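Damenis Offices, 2nd floor room walk. Thursday, 8:15 am
Checked by: Unai Pacheco
Copy to: Mariann Dudás
Marks used: OK / FIX / WATCH / n/a

1. Door and way in
Door opens full swing - OK
Door closer - WATCH. Slams last bit of travel. Adjust screw, half a turn, try again
Exit sign lit - OK
Exit path clear to hallway - OK
Room number plate - FIX. Still the old Vörös one, one screw gone

2. Floor
Loose or lifted planks - OK. Walked all of it in soft shoes, nothing moves
Gaps at wall - WATCH. Small one by the radiator, same as June
Slippery spots - OK. Cleaner switched products, better now
Cords across walkway - FIX. Fan cord, see 3
Mats - n/a, removed

3. Pedestal fan
Cage on, clips tight - OK
Base flat, no wobble - OK
Pole collar - OK, tightened by hand
Plug and cord jacket - OK, no nicks
Cord routing - FIX. Laying right across the floor. Needs to go along the wall, or get a cover strip on it. Third time writing this one, Mariann pls order the strip (Edance has the 80 inch, brown)
Fan stays on the desk side, not by the door. Agreed last time.
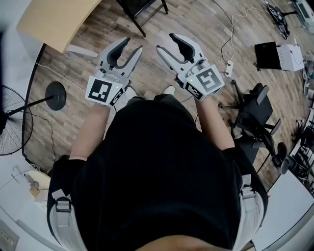
Item 3, fan and cord, desk side of room.

Cord is thin and black so it's easy to miss when you're looking at what's in your hands. Anybody working standing up in there should have that side clear before they start. Shoes on, closed toe, laces tied. No socks-only on this floor, I dont care how warm it gets.

4. Desk
Top edge, splinters - OK, rounded edge is fine
Legs tight - FIX. Back one turns by hand. Need 4 mm hex key, mine walked off
Panel underneath - OK, pushed on it, solid
Drawer stops - n/a
Stuff stored under desk - WATCH. Keep knee space open

5. Power
Wall outlets, faceplates - OK
Outlet behind desk - FIX. Plate cracked at corner. Tape on it for now, don't use
Power strips chained together - OK, none
Breaker label matches room - OK, finally

6. Fire and first aid
Extinguisher tag 865, gauge in green - OK
Extinguisher height and sign - OK
First aid box - WATCH. Low on the wide bandages, out of eye wash. Prornance does the refil, asked them twice
Smoke detector test - not done, people on a call next door. Will do after 5

7. Air and light
Window opens and locks - OK
Blinds cord tied up - OK
Ceiling lights - WATCH. One tube by the window flickers on start
Vent dusty - FIX, ladder needed, not me

To do before next walk
Cord strip - Mariann
Faceplate - Unai
Desk leg - Unai, when hex key shows up
Door plate - building office, ticket is in
Bandages, eye wash - Prornance, call again

Room OK to use with the cord moved. Rest can wait till Thursday's walk except the faceplate, want that one this week.
U.P.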